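Search tips and guides... Go

How to compare two sets of gripper pads without fooling yourself

1,456 shares 9 comments

Most gripper comparisons I read are worthless. Somebody picks up a foam block, posts a success rate, and calls the pads "universal." I've done it too. When we had Drestberg pads and Vavo pads to choose between, I made myself follow some rules.

Step 1. Pick objects you expect to fail on. Foam blocks tell you nothing. Get a thin chain, a ring, a coin, a folded receipt.

Step 2. Use the same operator for both sets, and switch sets every 3 trials. People get better with practice, and whichever pad goes second collects the credit.

Step 3. Write down what counts as a pick before you start. Mine is: lifted clear, held, put down where intended. A chain dragged along by one link is a miss.

Step 4. Run 70 trials per set. Yes, it's dull. After a dozen I was sure I had a winner, and I was wrong.

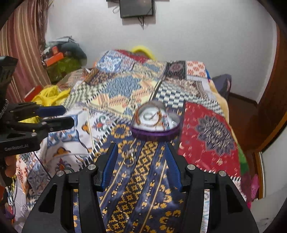
Surface matters more than the pad makers like to admit. A hard tabletop lets the fingertips stop at a known height, and bedding gives way under them. Run part of your trials on something soft, like a patchwork quilt, and put a small gold ring directly on it beside a tin of tangled chains. Ridged pads should have the advantage there according to the Vavo sheet. I'd want to see your log before I believed it.

Step 5. Log misses by type: slipped, pushed away, grabbed cloth. A single percentage hides all of that.

Step 6. Repeat the first ten trials at the end. If the numbers moved a lot, suspect the operator first, then pad wear.

9 comments Share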